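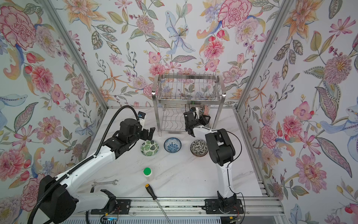
Photo: Hedbridge workshop files

Friday, May. Foley, reel 3 of Gritdale. Started 9 a.m.

Great day. Got all the way through the porch sequence and the walk to the truck, 21 cues, and only two of them need another go (the screen door, and the bit where the deputy sits down on the steps and his belt creaks).

Boots first. We tried the heavy pair on the packed dirt pit and they sounded like a much bigger man. Swapped to the old dress shoes with a strip of suede glued under the heel and there he was! Tired, a little stiff on the left side, just like the actor plays it. I went back and watched the production take with the sound off, and he really does drag that foot a hair before he turns. You'd never notice it in a theater, but once the step is in there the whole walk gets sadder. I love this job.

Mic: the Clamau at knee height, pointed away from the pit and a bit toward the wall. Straight on was too clicky. Preamp at 7, pad off. Leave it there for Monday's crew please, there's tape on the floor where the stand goes.
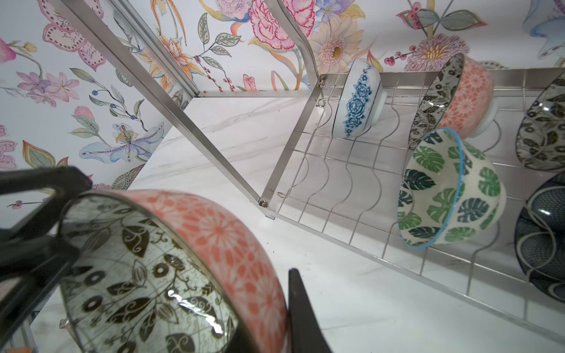
Notes: Ilka Torvund, foley artist

Truck door. The Nedelcu library has a lovely old pickup slam and it's in the temp mix, so everybody is used to it by now. I still think ours is better. We used the steel cabinet by the loading dock for the body of it, then the latch off the junk door on top, then one chain rattle very low underneath. Printed three versions, A is the dry one, B has the chain, C has too much chain (but I kept it, it's fun). My vote is B.

Gravel is the weak spot. The new bag is too clean and it rings. Mixed in sand and a few handfuls of the old stuff from the bottom of the pit and it got closer. Needs more dust in it still. If anyone is driving out past the quarry, a bucket of the ugly stuff, please.

Coat pass took one take! Waxed jacket, sleeve rubbed against the body, done standing up in front of the screen so the breathing matches. Watch for the zipper pull at the end of the pass, I taped it down but it worked loose and there's a tick right before the line about the dog. Easy to cut.

Open things:
Screen door, try the long spring and not the short one
Belt creak, dry leather, maybe the camera strap
Gravel, see above
Ask editorial if the porch scene is locked, I heard the last shot might get longer

Session saved as gritdale_r3_foley_fri, backup on the shelf drive. Powered down the room at 7.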